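Workshop notebook – May
Nakstead river board, basing and water tests

Picked up from the last entry. The six terrain tiles are cut and the banks are carved, so the job now is the river itself. Gunnel wants it playable for the Bilberg game, which means figures have to be able to stand in the shallows without tipping and the tiles have to stack in the crate without sticking to each other. The second of those caused all the trouble on the marsh board.

Tiles 1 and 2. Sealed the foam with two coats of PVA let down with water, then a coat of masonry paint with fine sand mixed in. Tile 1 has a slight bow, higher at the short ends. I painted the underside as well to pull it back and left it under the big atlas overnight. By breakfast it was nearly flat. Tile 2 was flat to begin with and I did the underside anyway.

River bed colour. Tried three mixes on offcuts. Straight dark brown looks like a trench. Brown with a lot of green in the middle and a sandy edge is much better, and it still reads as deep from standing height. The third had black in the centre and I didn't like it. Going with the second. Written on the lid of the tub: 6 parts brown, 2 parts olive, 1 part black, then stone colour stippled in at the banks with an old sponge.

Varnish against resin. Arnout keeps asking for poured resin. I did one offcut with it and one with gloss varnish over textured gel. The resin looks better from above, no question. It crept up the bank by capillary action and left a shiny tidemark on the grass side, and it was still tacky at the edge after 48 hours. Room may have been too cold. The varnish one took five thin coats and you can see brush marks if you get right down to it. For a board that gets carried about in a crate I am staying with varnish. Arnout can have resin on the fountain piece if he wants.

Ripples. Gel put on with the back of a teaspoon, then dabbed with a flat brush while wet. Keep the dabs running the same way as the current. On tile 3 I changed hands halfway and the water flows in two directions. Sanded that off and started it again.

Fords. Flattened two stretches, one on tile 2 and one on tile 5, wide enough for a cavalry base. Checked with the Alaoui lancers, which have the worst overhang of anything we own. They stand up. The limbers need a bit more room on the left bank, so I shaved the edge back with a long blade and resealed it.

Reeds. The brush bristles from the hardware shop are too stiff and all the same height. Cut in batches and mixed with the softer ones they look all right. Bundles tied with thread, trimmed at the foot, superglue, then a blob of gel round the bottom to hide the join. I have a bag of 200 laser-cut paper reeds from Esden which are nicer but bend if anyone breathes near them. Keeping those for the far edge where no one reaches over.

Flock. First go was too bright, straight summer green from the tub. Second go was the same flock with dried tea leaves rubbed through a sieve. Much closer to the fields on Gunnel's existing tiles.

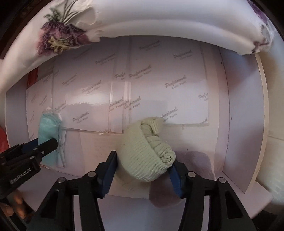
The last job was getting the hills to match the river banks, as they were painted two winters ago and came out yellower. I gave one hill a wash of thinned green and brushed the ridges with a pale mix over the top. The pale mix started out minty, then got greyer with a spot of stone in it, and where I stopped is near enough the pale green of a rolled-up knitted sock. It needs to go on very lightly. Two hills done, the quarry piece still to do, and the long ridge can wait until we know if it is being used.

Storage. Baking paper between the tiles for now. Pressed two varnished faces together with a stack of rulebooks on top and they parted with a slight tug, so give everything another week before it goes in the crate. Talc if it still grabs.

To do
Tiles 4 and 6, last two coats of gloss
Magnets for the bridge – the piers wobble
Ask Arnout for the fountain measurements
More PVA, the 1,000 ml bottle this time
Matt varnish on the banks only, mask the water first
Repaint the edge of tile 5 where the blade slipped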